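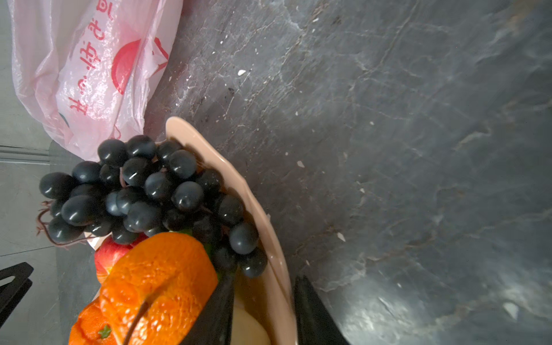 Practice fruit at Station 7, Bellport.

The Night Bags

I was a bagger at the Farina market in Bellport for 12 years, and then I was a person who sits near the bagging. The pay was the same. Trevow, the company which brought the arms, called me an observer and gave me a stool.

I had never had a stool at work. My mother packed fish standing, and in our family we have a word for the pain that begins in the heels and climbs to the hips by evening. We call it stiltitis. In the first week on the stool my stiltitis went away, and I slept badly.

The practice was at night, in the back room, with plastic fruit. I had a button to press when I saw a mistake. I also had a notebook, and in the notebook I was supposed to write what a good bagger would do.

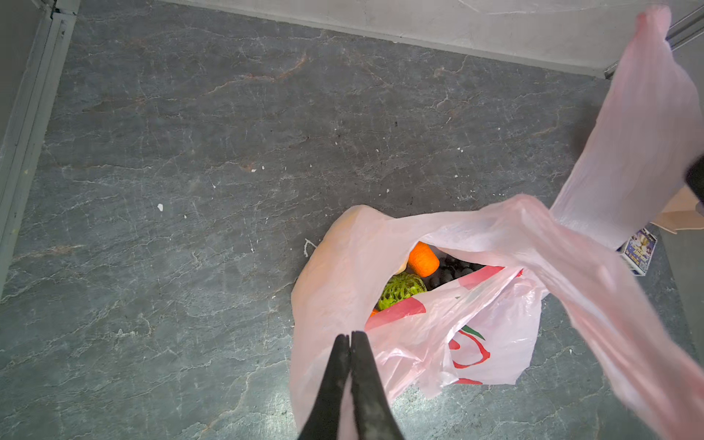

It is difficult to write down what your hands know. I wrote: heavy things first. I wrote: do not trust the handles. Then I looked at what I had written and felt ashamed, as if I had been paid all those years for two sentences. On the floor the pink bag was open wide, one handle stretched up high and twisted like a wet towel, and the green thing in its net sat inside near the orange. I would have put my left hand in the bottom and made the bag stand. I would have said to the customer, do you want the grapes on top? This I did not write, for the arms do not have a customer.

At four in the morning I ate my soup and watched them. They were slow. They were so slow that I began to hold my breath for them, the way I did when my daughter learned to tie her shoes. Once I stood up from the stool. My hand was already going forward.

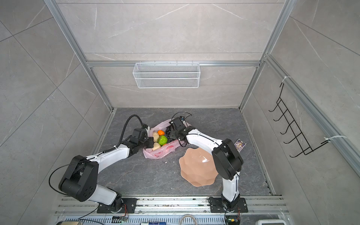
My daughter told me on the telephone that I should have let my hand go. She said that Trevow would learn more from one bag packed by me than from a whole notebook, and that maybe this was exactly the reason to keep my hand in my pocket. She asked how many baggers Farina had left. I said that we were 7 in November. She asked how many now, and I told her my soup was getting cold.

I did not finish the soup. I went back to the stool and turned to a clean page. 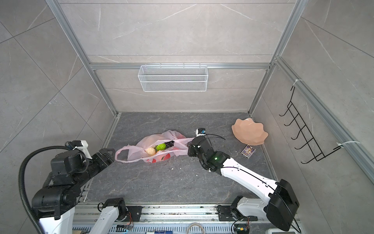
On this page I wrote the names of my customers, the ones I could remember. The man who wants his bread carried separately. The old teacher whose bags must be light, half full, even if it takes four. I wrote until the window became gray, and I did not press the button one time, though there were mistakes.

In the morning the supervisor took the notebook, read the last page standing up, and asked me if it was for Trevow.

I said it was a list for whoever had the day shift.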